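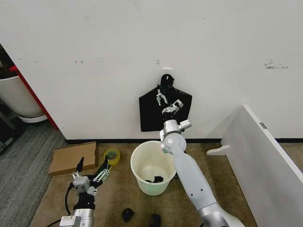

Adhesive hook on the wall, bucket on the floor beneath it.

Wendard Household Help > Storage and waste

Bucket as a bin: liner slides down, and can the spare hang on a hook?

Jianhua Bai
Posted Jan 8, 2026

I use a round white plastic bucket as the bin in a small workroom. It has no lid and no retaining ring. The liners are ordinary black ones from a roll, and the mouth of each measures 86 cm round when opened out flat and doubled. The bucket rim is a little less than that, so the liner goes over easily and comes off just as easily once there is anything heavy in it.

The second part of the problem is the spare. I would like one liner hanging ready on the wall directly above the bucket, on a small adhesive hook. 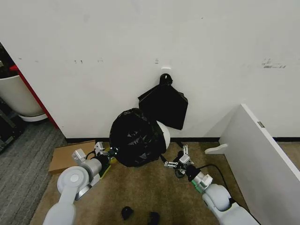 The hook is a Sturkerholm 3055, rated by the maker at 511 g on a smooth surface. The wall is matte paint over plaster and was last painted in August. I have read that adhesive hooks perform badly on matte paint, but a single liner weighs very little and I do not want to drill.

Two things I would like to know. Is there a way of fixing the liner to the rim that does not need a new bin? And does a knot in the neck of the spare damage it, or is it better to punch a hole for the hook?

3 replies

Sönmez

Do not punch a hole. Thin liner film tears from a hole under very small loads, and the tear will run down the side once the bag is in use. A knot is fine if it is tied loosely in the top few centimetres. Method I use:

1. Open the liner fully and shake air into it before doing anything else. A liner that is still stuck to itself at the bottom seam will not reach the base of the bucket.

2. Lower it in and press the corners down to the floor of the bucket. Check first that there are no scraps of old liner left in the bottom. 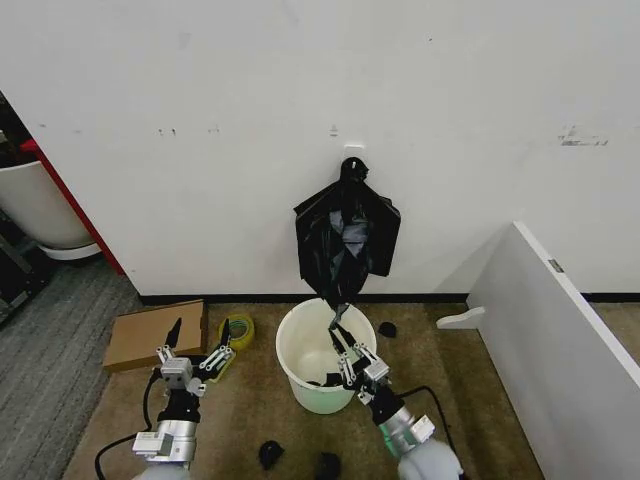 3. Fold the surplus over the rim to a depth of at least 10 cm. A narrow cuff is the usual cause of slipping.

4. Gather the slack on one side, twist it once and tuck it under the cuff. This takes up the difference in circumference. If you prefer a knot in the slack, leave it on the outside.

5. For the spare, gather the neck, tie one overhand knot and put the hook through the loop. When you need the bag, work the knot open with a fingertip. Pulling on the tail of the bag tightens it.

On the hook: the load is well under the rating, so I would not worry about the plaster. Wipe the patch first and let it dry before you press the hook on.

Wulutance_Dave

just buy a pedal bin, they are not expensive

M. Harcourt

Agree with Sönmez on the knot. I would add that the rim matters more than the bag. A rolled rim gives the cuff something to catch under, and an elastic band sold for 80 litre bins will go round most buckets if doubled.

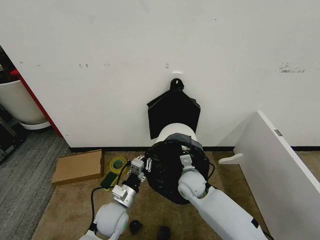

Elastic loses its grip within a few months, in my experience, and it has to come off at every change. Tape is the alternative, and it does not need to go all the way round the bucket. Grey tape across the top of the bunched plastic, close to the rim, is the position to aim for — lower down it holds the folds together but does nothing for the edge. Fold one end of the tape back on itself to make a tab. Cloth tape leaves residue on some plastics, so test it on the underside of the bucket.

I would also move the hook up a hand's width if the spare hangs low enough to get caught when you fold the cuff.

Jianhua Bai

Thank you both. I will try the twist and a deeper cuff first, and tape if that slips. The hook stays where it is for now.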